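Hinine Toy Library and Play Room
Minutes of the tidy-up meeting, 11/4/18, back room at Nistor Hall

Started late, key trouble again. Quorum ok. Minutes of last meeting taken as read, one spelling put right (Sovar, not Sover).

1. Cabinet and floor

Walked round before sitting down.

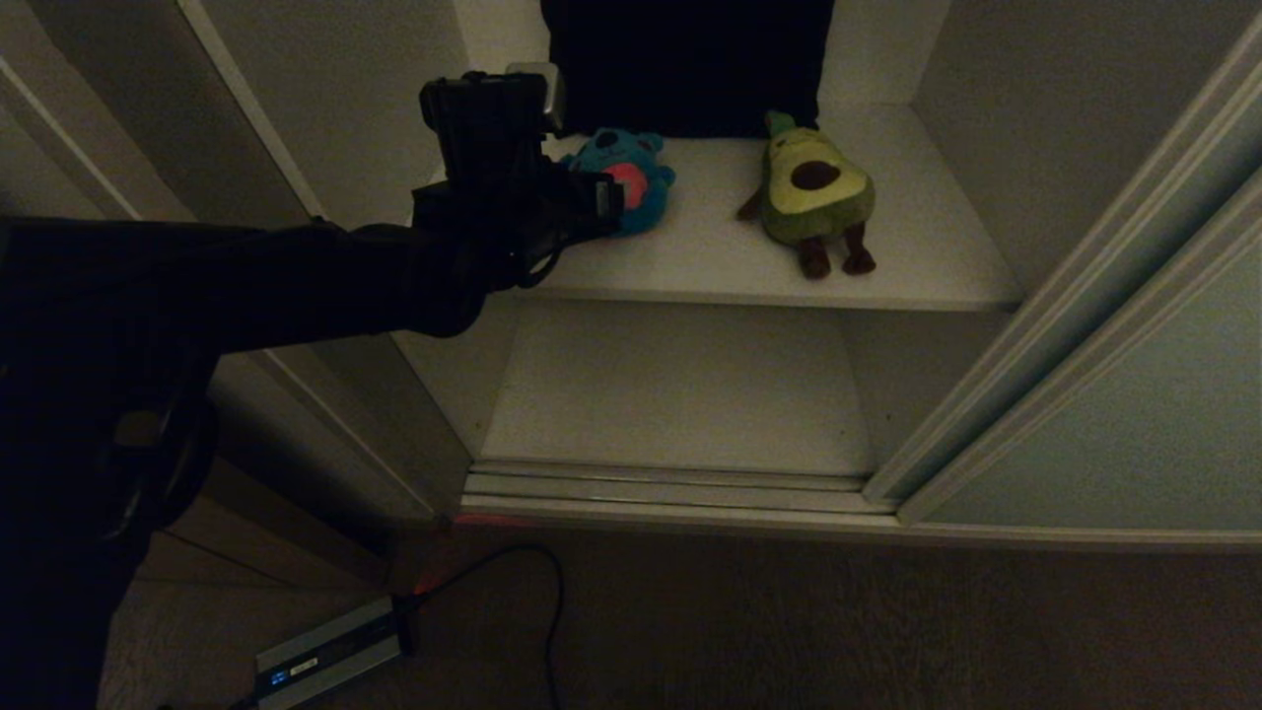
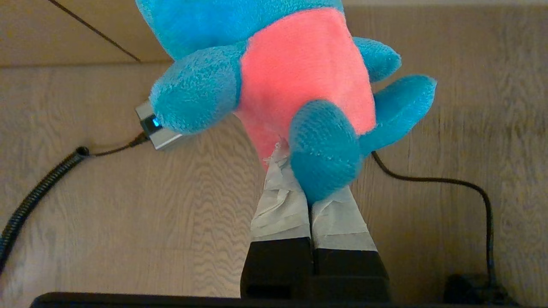
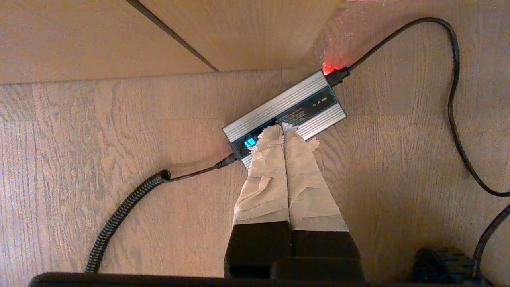 Top to bottom: soft toys on the upper shelf of the white cabinet; the blue one with the pink tummy; charger on the wood floor.

Soft toys. Agreed they live on the upper shelf, blue one and the avocado both. Some wanted the lower shelf so the little ones can reach. Others said then they never get put back. Vote taken, upper shelf carried. Lower shelf to be used for board books once the crate comes over from Erport. Untill then leave it clear please, no coats, no lunch.

Dark cloth thing at the back of the cabinet behind the toys. Bag? Not claimed at the meeting. Goes to lost property if still there by June.

Tracks along the bottom of the cabinet want a going over with an old toothbrush. Hoover does not get into the grooves. Added to the cleaning list.

Blue toy. Question raised whether it can go in the machine or sponge only. Label to be checked first. Also argument about what it is, koala or bear, for the catalogue card. Put down as "blue bear/koala" and moved on. Seam under the belly to be looked at when it is washed, stitch if needed. Avocado to be sponged the same day.

2. Charger

Long discussion. Should not be on the floor in a room where children play, all agreed. Floor is also new-ish and we dont want marks on it. Proposal: high shelf in the store cupboard, by the socket, curly lead hung on a hook and the mains cord kept short. Carried, one against (cupboard gets stuffy, wants a vent looked at first). Vent to be looked at.

Until the shelf is up: charging only when room is closed to families. Unplug at the wall when finished. Red light on means the thing is live, dont just pull the lead and walk off. Notice to go on the door.

Writing on the label is tiny. Somebody with better eyes to copy it out for the safety folder.

3. Money

Balance 1000 after the spring sale. Quote from Sovar for shelf, hook and fitting is 195, accepted. Wanted a second quote but only the one firm rang back. Cleaning stuff out of petty cash, keep reciepts.

Request for 600 towards new floor mats. Held over, want to see a sample and know if they can be wiped. Thin ones last time curled up at the corners.

4. Catalogue

Cards for soft toys 3 weeks behind. Box of blanks is in the desk, left drawer. Write in pen, pencil rubs off. Loan tags not to be pinned to soft toys, use the ribbon ones.

5. AOB

Kettle. Still tripping the switch. Bring a flask.
Erport crate: needs two people and a car with a flat boot. Ring the Erport end before setting off, they lock up early.
Complaint about glitter passed on to the craft group.

Next meeting in June, same room, date to go round by email. Closed in a rush as the choir were waiting.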